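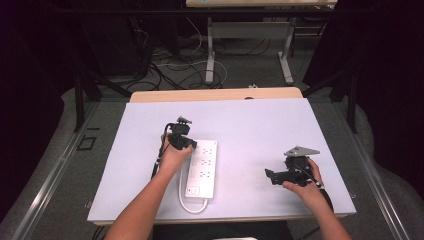
Zonosis midfielder to Jikow, permanent this time?

northstand_80
Local radio had it this morning that Jikow are close to keeping our number 7 for good. He's been there on loan since August and by all accounts they love him. Gutted if true, but wow, what a year the kid has had!

rindusroad
Posted Apr 6, 2022
I've watched nearly every Jikow match on the stream this season (yes, I know, I need a hobby) and he's been a joy. He gets the ball on the half turn and the whole ground wakes up. If they want him permanently they should pay properly for him, and I hope we hold out!

tallgrass
Hold out for what? He has a year left on his deal. Sell now, get something decent, put it into a center back. We've been begging for one forever.

northstand_80
We said the same thing about the last winger we let go, and he scored against us twice. I'd bring him home and build the midfield around him. Him and the two academy boys in there together, come on, who wouldn't want to see that?

offside_again
Does anyone know if there's an option in the loan? The club statement only said "season-long" and I can't find anything else.

rindusroad
The Jikow paper says there's an option but no obligation, and that they want to pay it in two parts. Take that with some salt, they also had us signing a keeper from Rindus who then stayed at Rindus.

tallgrass
Ha, I'd forgotten the keeper. Still wish we'd got him.

arthur_end_368
Went to the away game at Jikow last month with my daughter. Crowd of 2,977 and it sounded like three times that! They sing his name before kickoff. I came home thinking he might be better off there, and I say that as someone who has his shirt.

northstand_80
Now you're making me sad. Great atmosphere though, I've heard that from a few people.

tallgrass
See, that's my point. He's happy, they want him, we need the money. Ask for a sell-on clause and shake hands.

rindusroad
A sell-on I could live with. A big one. I don't agree we need the money that badly, but if he goes I want us to get a piece of whatever comes next, because he's going a lot higher than either club.

offside_again
Are we still playing them in preseason? Is it at ours or at Arthur?

arthur_end_368
At Arthur again as far as I know, tickets aren't up yet. We'll be there whichever shirt he's wearing!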